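Back at my desk in Clasudcombe with a big mug of tea, so let me tell you what we've been up to on Marnen since August. It's a longish one, sorry in advance!

The question we started with was simple enough. If you train a robot arm only in simulation, how much should you mess with the room around it? Walls, windows, floor, the clutter on the table, the angle you look from — all of it can be shuffled.

Our old habit was to build one nice tidy room and run 2,000 episodes in it. The policy got very good at that room and fell to pieces in any other.

So for this round we kept the task the same and let the camera tilt and the window change between episodes. Two views from the simulator, both with the red window frame and the gripper open:

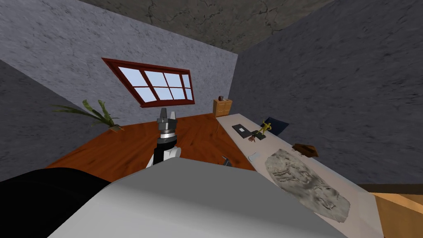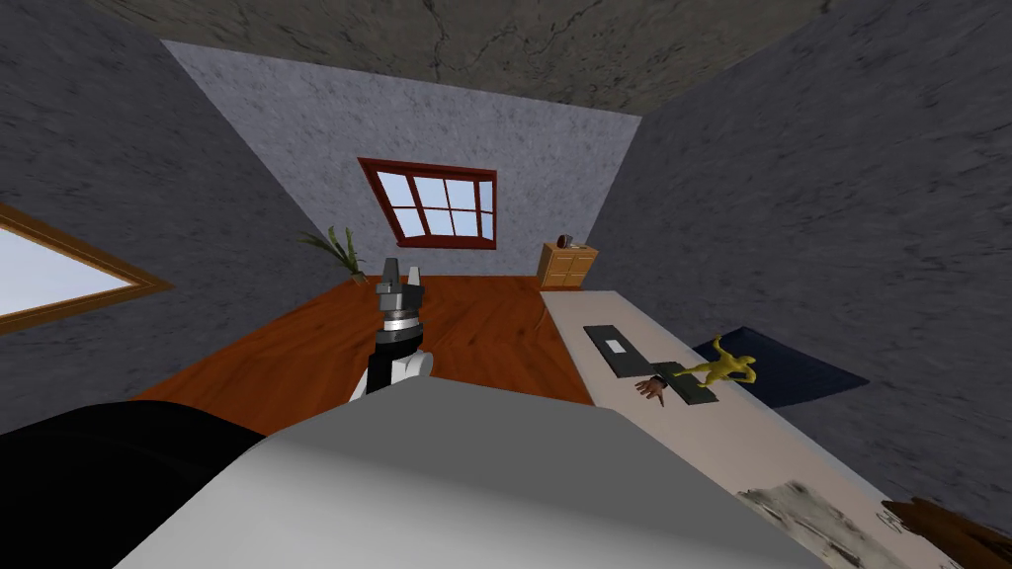
Fadime Öztürkmen

Compare the window panes and you'll see the kind of thing I mean. Eight in the first, six in the second. The plant and the little cabinet are there in both.

Now the part I was happiest about. With the shuffling on, 1,000 episodes got us further on the held-out rooms than the old 2,000 did. We tested on 200 rooms the policy had never met, and I reran the lot with new seeds before I let myself believe it.

It still struggles when the tilt goes past 40 degrees, and I don't have a good explanation yet. Halás thinks it's the wrist view, I suspect the depth estimates — we've agreed to disagree until the next batch is through.

Write-up is going on the Pollusis page once I've fixed the plots. If you've tried tilting your cameras this much, please do tell me how it went!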